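Subject: Re: [kakwood-pantry] baskets for the share table

On the list in March, someone wrote:
> Are we keeping the plastic tubs for the share table or not? They
> crack and you can't tell what goes where. I saw wicker ones at
> Salminen, $4 each, could get 2 to try. Also can we PLEASE label
> things this time.

Sorry, only now catching up on this. Yes to wicker. Got the 2 already, same orangey brown, sides slope out a bit so they don't stack great but fine on the table. Tried one out with a handwritten label, just plain paper and a black marker.

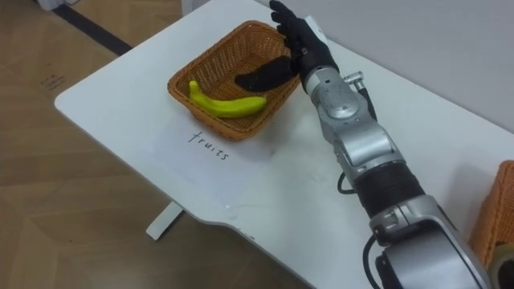

Fruit basket with its label, second basket off to the right.

Problem is white paper on a white table - you barely see the sheet, only the word. Colored card would be better. Does anyone have a pack left over from the Oltura sale? We had over 100 sheets at one point and I can't find teh box.

Also think the label should go in front of the basket and not half under it, it'll get dragged every time somebody moves the thing.

Still need to decide:
- second basket, bread or veg? I say bread
- a cloth liner or no, crumbs go right thru the weave

If nobody objects I'll get more when I'm next over at Salminen. Reply to the list pls, not just me, my inbox is a mess.

Oh and bananas go on top. Always.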